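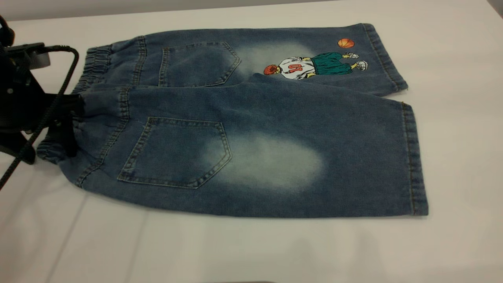
Why Are Jeans Blue?

Denim is a kind of cotton cloth. People make pants, jackets, skirts and shorts from it. It is strong because of the way it is woven, with the threads crossing in slanted lines. This pattern is called twill. Look closely at a pair of jeans and you can see the slanted lines.

Where the blue comes from

The blue is a dye called indigo. Long ago it came only from plants. Workers soaked the leaves in water for hours, then stirred the water until blue bits sank to the bottom. Today most indigo is made in factories.

Indigo is an odd dye. In the dye tub the yarn looks yellow-green. When it is lifted into the air, it turns blue.

Why denim fades

Indigo sticks mostly to the outside of each thread. The middle stays white. When the cloth rubs and gets washed, some blue comes off and the white shows. Knees and pockets fade first. Seams often stay darker.

Try it

Turn up the cuff of your jeans. The inside is paler because most of the threads on that side were never dyed.

Words to know

Twill: a weave with slanted lines
Yarn: thread used to make cloth

3 comments

Nadhirah Khoo: My class tried the cuff thing. It worked on everyone's except the black jeans.

Herman Osman: What plant is it?

Rizal Entili: @Herman there are a few, we grew one called Japanese indigo. Planted it too late and got hardly any leaves by September.

Shared 34 times

Contact us | Copyright Clanport Kids | Back to top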